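Waterless toilet at a cabin: how to stop liquid pooling in the chamber? 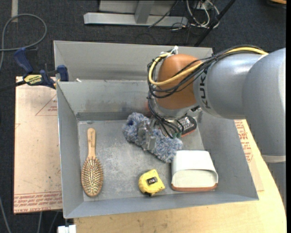 Hairbrush, tape measure and duster in a gray metal bin.

Asked 23rd March in Off-Grid Plumbing

We have a Flundix dry toilet at our place outside Metcombe. It was installed two years ago and sits on the north side of the cabin. It is the single-chamber kind with a drying tray and a black vent pipe. No fan. For most of the first year it was fine. Now there is liquid standing under the tray every time I open the rear hatch, and there is a smell in the bathroom when the wind drops.

Use is 4 people on weekends and 2 for most of September. The vent pipe goes up the outside wall and stops a little below the roof peak. I have looked down it with a flashlight and it is clear. The manual only says to "ensure adequate airflow."

Should I add a fan, run a drain line, or replace the whole thing with a Corkholm that separates the urine? I would like to avoid cutting the floor again.

3 answers

Answer 1 (accepted)

Fix the vent before you buy anything. A pipe that ends below the peak gets air pushed back down it when the wind comes over the roof. Extend it until it clears the peak, and put a wind-driven cap on top. Support the extra length with a bracket or it will work loose at the joint.

Your other problem is the north side. Those black pipes depend on sun to pull air, and yours gets very little. If the taller pipe doesn't do it, add a 12 volt inline fan. Mine runs 24 hours a day off a small panel and I leave it on when we are away.

Also check the hatch gasket. If it leaks, the air comes in there and skips the tray completely. I replaced mine with foam weatherstrip from the hardware store.

Pump out what is standing there now or you won't be able to tell if the changes helped. Wear gloves, and ask the county where you can dump it.

Answer 2

get the separating one. we had the same trouble for 13 months and gave up. the Corkholm seat fit over our old hole with no cutting but measure yours first, the bolt spacing is different on the older ones

Answer 3

A drain line works but in my county it counts as graywater or worse and needs a permit. Call before you dig. There is a drawing of an evaporation bed in the Butkienė booklet, page 24 in my copy. It assumes sandy soil. We have clay and it never drained right.

Comment from asker: Gasket was flat on one side. Replaced it, pipe extension is ordered.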